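Learning to nap at my age

I've been trying to become a nap person since October, and I have opinions now.
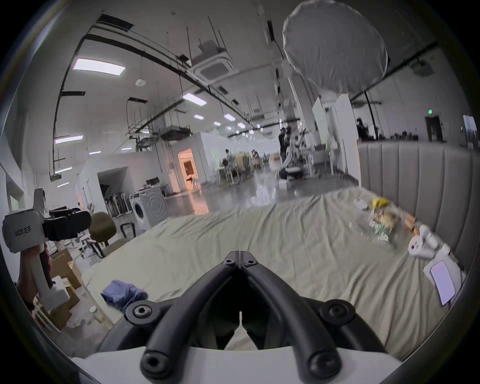
Kayode Haruna wrote in after my last post to say that anything over twenty minutes isn't a nap, it's a bad night's sleep in the wrong place, and I should set an alarm and quit complaining. Fine, Kayode! I tried it. I set the alarm, lay down at 2 in the afternoon and spent the entire twenty minutes thinking about whether I'd set the alarm.

So then I went the other way and didn't set anything. Woke up with a crease down my cheek and no idea what year it was (dinner was cereal that night, and I was still wide awake at 4 in the morning, reading reviews of garden hoses. We don't have a garden).

What's working better is lying down right after lunch, before I've had a chance to sit at the computer again. Socks on, curtains half closed, and a really dull podcast turned down so low I only catch every third word. The one I'm on now is a man going through the history of the ferry at Eketside, and I have never made it past the part where they argue about the ticket office. I'm sure it's a lovely ferry.

Coffee before the nap did nothing for me, by the way. Jhun Lumbao swears by it and keeps telling me to give it ten days, but I gave it two and my heart was going like a sewing machine.

Next thing to try is the couch, which my mother always said was the only proper place for it. She could drop off with the radio on and her shoes still tied. I'll report back, if I can get the dog to move over.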